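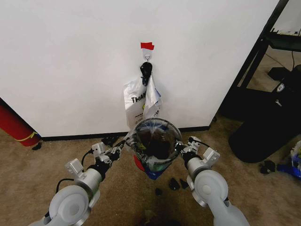 White shopping bag hung by its knotted top from an adhesive wall hook

Boards > Shoreline & Rivers > Cleanup Talk
Reading time: 2 min

Bags for the May river cleanup

marshgrass79
We need to settle on bags before May. Last year we bought the Velteo compostable ones and 8 of them split on the rocks below the bridge. I'd like to go back to plain heavy plastic.

siltline
Against. Handing out new plastic at a plastic cleanup looks bad. Ask people to bring old shopping bags from home. Most kitchens have a pile.

marshgrass79
Shopping bags hold a few cans and then the handles go. Fine for kids, no good for the stretch by Drandard where it's all bottles and rope.

oxbow_k
We used Zekotex woven sacks on the Haque Creek day. 18 sacks, rinsed after, and 10 are still good for this year. They cost more up front. They also drain, so you aren't hauling water up the bank.

siltline
Woven sacks shed threads once the sun gets to them. I've picked pieces of them out of the reeds.

oxbow_k
If they're left outside, yes. Ours are in a shed.

pebblecount
Can we do both? Shopping bags for the path, sacks for the bank. Nearly everyone stays on the path anyway.

marshgrass79
I can live with that — but I'm not washing the sacks again.

siltline
I'll wash them. Still no new plastic, please.

Recent topics
Gloves: which sizes to order
Parking at the boat ramp
Tire in the shallows, who to call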